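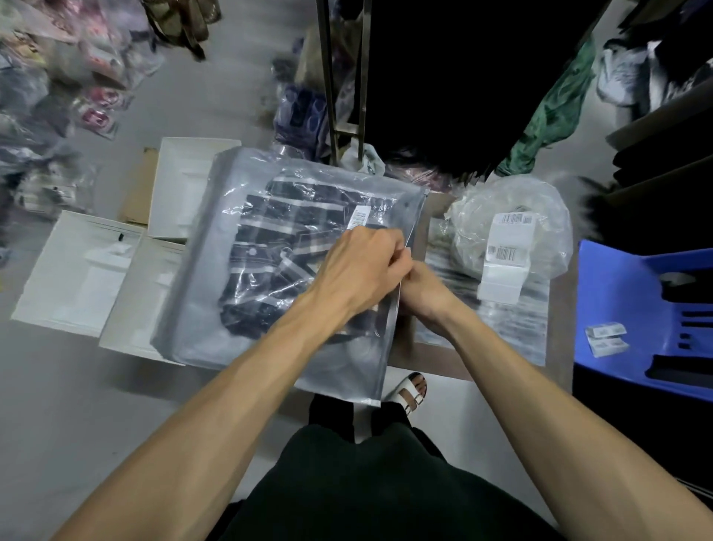 Qual é a função do envelope plástico na expedição de uma peça de vestuário? Proteger a peça da humidade e do pó durante o transporte, com menos volume e menos peso do que uma caixa de cartão.

A Boutros, empresa de comércio de vestuário sediada em Lomirholm, reviu em junho as suas normas de embalagem. Cada peça dobrada segue agora num saco interior transparente, com a etiqueta de código de barras legível do exterior, e só depois é colocada no envelope de envio. As caixas ficam reservadas às encomendas com mais de nove artigos.

Segundo Fares Najjar, responsável pela expedição, a maior parte das devoluções por erro tinha origem na troca de etiquetas. «A etiqueta interior deve ser conferida antes do fecho. Depois de colada a aba, qualquer correção obriga a inutilizar um envelope», afirma.

O armazém expede cerca de 300 encomendas por dia. No primeiro mês de aplicação das novas normas foram registadas 73 devoluções por erro, num universo de 1,491 artigos verificados por amostragem. As camisas e os vestidos de tecido acetinado continuam a exigir dobragem em separado, com folha de papel entre as camadas.

A Ekico, fornecedora dos envelopes, prevê entregar à Boutros um modelo com segunda faixa adesiva, destinada às devoluções. A linha Clonia será a primeira a utilizá-lo.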